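The plate rail comes back

In the terraces of Ornton, built for mill families, most front rooms once had a narrow shelf running round the wall at head height. It carried the good plates, which came down at Christmas and for funerals. By the time the houses were modernised, most of these rails had been pulled out and burnt, and the plates had gone into boxes.

Now people are putting them back. The joinery workshop at Flekden made 3 lengths of rail in its first year and has made nearly 300 since. Orders pick up in January, when people have had their best china out and don't want to wrap it in newspaper again.

A good rail is a simple thing. The shelf needs a groove along its length, about two thirds of the way back, so the foot of the plate can't slide forward. Old rails in the town have a groove 9 millimetres wide. That suits a dinner plate but is tight for stoneware, and the workshop will cut it wider if asked.

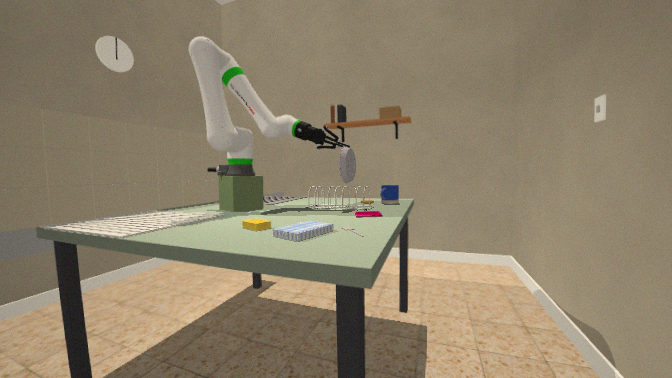
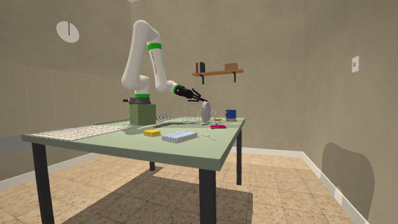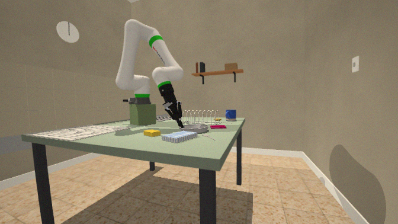

Green tabletop, beige walls.

Height matters more than most buyers expect. Too low and shoulders catch it; too high and the plates only show their rims. The workshop sets the shelf 30 centimetres below the ceiling in a small room and lower in a tall one, and always fixes into the brick. Plaster alone will not hold a full run of china.

What goes on the rail is changing too. Few households own a matching service, so the rows are mixed: a chipped meat dish, a school prize, plain white from the market. Moussa, the secondhand shop by the bridge, sells single plates from a crate at the door and has stopped bothering with sets.

Washing them is still a nuisance. Kitchen grease travels further than you would think, and twice a year is the least you can get away with.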